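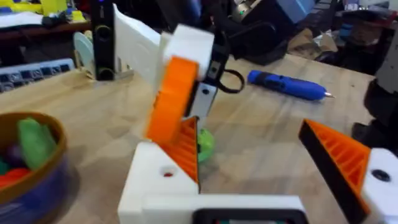
What does the Perel Wig Care Records set contain?

It contains 1000 written service records for wigs and toppers, each one describing a single cleaning, repair or restyling job from intake to return.

Version and maintainer

The current release is version 3. It is maintained by the records office at Pratier, and Damian Widmer is the contact for corrections. Earlier releases remain readable but are no longer updated.

Source of the records

The records come from two service counters, Ruchti and Rarnerlow. Ruchti has kept written job sheets since 2004. Rarnerlow adopted the same sheet later and used its own abbreviations for the first seasons, which have been expanded in this release. Job sheets were typed up by hand. Spelling was corrected only where the meaning was clear.

Customer names, addresses and telephone numbers were removed before typing. Staff initials were replaced with a counter code. Remarks about a customer's health were removed in full, even where this leaves a note that reads abruptly.

Fields

record_id: a number assigned at typing, with no meaning beyond the order of entry.
counter: ruchti or rarnerlow.
month: the month of intake, by name. The year is not published.
piece_type: full wig, topper, fringe or other.
fiber: human hair, synthetic, blend or unknown.
cap_type: lace front, full lace, monofilament, wefted or unknown.
condition_in: free text written at intake.
work_done: free text written by the person who did the work.
water_temp: the wash setting noted on the sheet, as cool, lukewarm or not recorded.
returned: yes, no or transferred.
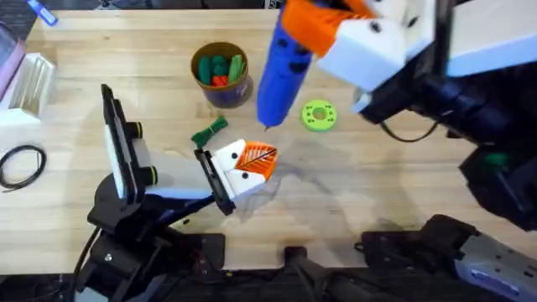 The fiber field deserves particular care. At both counters it was filled in from the maker's label when one was present and by touch when it was not. A blend with a high share of human hair may therefore appear under either name. In 203 records the label was missing and the person at the counter chose to write unknown. These entries have been left as they are, and users should not fill them in from the free text without marking the change.

The condition_in and work_done fields were written for colleagues. They are brief and assume knowledge of the trade. "Nape matted, rest fair" is a typical intake note. The word "refresh" means a wash and light set at Ruchti, while at Rarnerlow it may also include trimming the ends. A short glossary is supplied in the file named terms.txt.

Suitable uses

The set was prepared for the training of counter staff and for the study of how wear is described in writing. It may also be used to test search tools on short trade notes. It should not be used to set prices, to estimate the life of a particular brand of wig, or to advise a customer on washing a piece at home.

Known limitations

Full wigs are over-represented at Ruchti. December intake is heavy at both counters, and notes from that month tend to be shorter. Records marked transferred end without a result, as the sheet traveled with the piece.
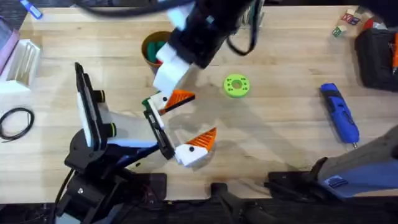
Tuấn Lò asked whether the water_temp field could be split by wash and rinse, given that many people wash a human hair piece lukewarm and rinse it cool. The sheets carry one box for both, so the split cannot be made for existing records. A second box has been added to the new sheet and will appear in the next release.

Review

A sample of 80 records was read against the paper sheets by a second person. Differences were settled by returning to the sheet, and where the handwriting could not be read the field was set to unknown or, for free text, marked [illegible].
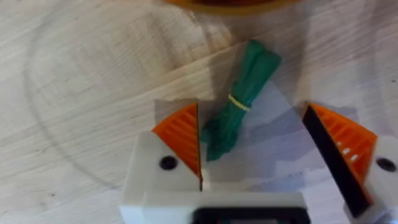
Green bundle on a light wooden tabletop.

Changes in version 3

Rarnerlow abbreviations expanded.
The value "mono" in cap_type changed to monofilament.
Duplicate entries for pieces brought in twice in the same month separated into two records.
Glossary extended to cover knot sealing and weft repair.

Access and terms

The files are provided on request for teaching and research. Requests should state the intended use and the name of the person responsible for storage. Copies may not be passed to third parties. Published work should cite the set by its full name and version number. Corrections should be sent to the records office with the record_id and the field concerned.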